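Hand-held gripper, base block screws keep getting loose

Shobha Thampi
Posts: 41
Good morning to all. I look after two Direo hand-held grippers in our group. They are used for collecting demonstrations, and afterwards the same fingers go on the arm in the cell. So if the hand-held one is out of adjustment, the arm learns from a bad finger position, and I hear about it from my colleagues.

My problem is with the left finger. After 513 grasps (the counter is in our recording software) the white base block has some play, I measured 2 mm at the fingertip. I tighten the screws, it is good, and the next day it is again the same. The right finger has no play at all. I have changed the screws once already, with the same length and the same head.

What I did until now:
cleaned the holes with a dry brush
tightened crosswise, with the fingers fully open
checked the linkage of the trigger, nothing strange there
swapped the left and right pads, no difference

We use it mostly on bottles and cups, nothing heavy. The grip is low on the bottle because the label higher up is sometimes slippery.

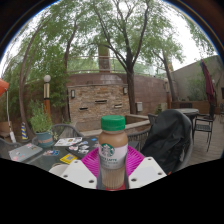

Modupe Oyewole
Do you tighten with the fingers open or with something between them? You wrote open. I would try it with a light load. On mine the block sits differently when the pads are pressing, and if you fix it in the open position then the first grasp already pulls it away from its seat.

Shobha Thampi
Posts: 41
Always open, yes. The setup sheet that we got with it says to do it open. But I can try with a load. How much do you press?

Modupe Oyewole
Only until the pads touch the object and it does not slide. Then tighten the two rear screws, release, and tighten the rest. I did it this way in September and have over 2,000 grasps on it since then. I check it when I change the pads and it has not moved.

Sharada Iyer
Posts: 7
I do not agree with this, sorry. If you tighten under load you hide the real problem, which is usually that the thread in the plastic is gone. Turn one screw in by hand without the finger mounted. If it goes to the bottom with no resistance, the thread is finished and no order of tightening will help you. Then you need a new block or a threaded insert.

Modupe Oyewole
I did not say the thread cannot be the reason. But she wrote that after tightening it is good for a day. With a finished thread mine would never become tight at all, the screw was only turning around.

Sharada Iyer
Posts: 7
It depends how far it is damaged. A half-worn thread will hold for some time. Please do not put threadlocker in before you have checked this. Some kinds make the plastic crack, and I have lost one block like that.

Sachiko Ebihara
Posts: 126
May I ask how you check the pads against each other? On our units (the older Cuvine ones, but the finger is similar) a worn thread and a crooked pad look the same when you only feel the play at the tip. We open the gripper, hold it level and look from behind. The ribs of both pads should have the same angle to the base block. If one side is steeper, loosen the pad first and leave the block alone.

Shobha Thampi
Posts: 41
Thank you for all the answers. I looked from behind as Sachiko wrote, in the open position. To my eye the pads are equal, but maybe somebody with more experience sees something.

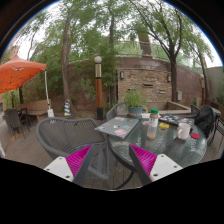 Both fingers apart, pads and base blocks, patio table beyond

Sachiko Ebihara
Posts: 126
From one picture I would not decide. The lens bends everything near the border, so the angle of the ribs is difficult to judge. Better to lay a straight ruler across the two base blocks and measure down to each pad.

Shobha Thampi
Posts: 41
I did the ruler, the difference is less than I can read. So the pads are fine. Then I did the test of Sharada. One of the rear screws on the left goes in by hand almost to the end, and only the last turn has resistance. The same screw on the right block is stiff from the start.

Sharada Iyer
Posts: 7
Then you have found it. Replace the block.

Modupe Oyewole
All right, I give this one to Sharada. But when you mount the new block, please try my order of tightening, I still think the open position is wrong for this type.

Geetha Fernandes
Posts: 58
Shobha, we have spare left blocks in the Palaniappan lab, the white ones with the same hole pattern. I can send you one, write me a private message. After the change you must do the width calibration again, fully closed and fully open, otherwise the recorded opening will not match the arm.

Shobha Thampi
Posts: 41
Message sent, thank you Geetha. I will mount it with a light load first and write here the count when I check the play again.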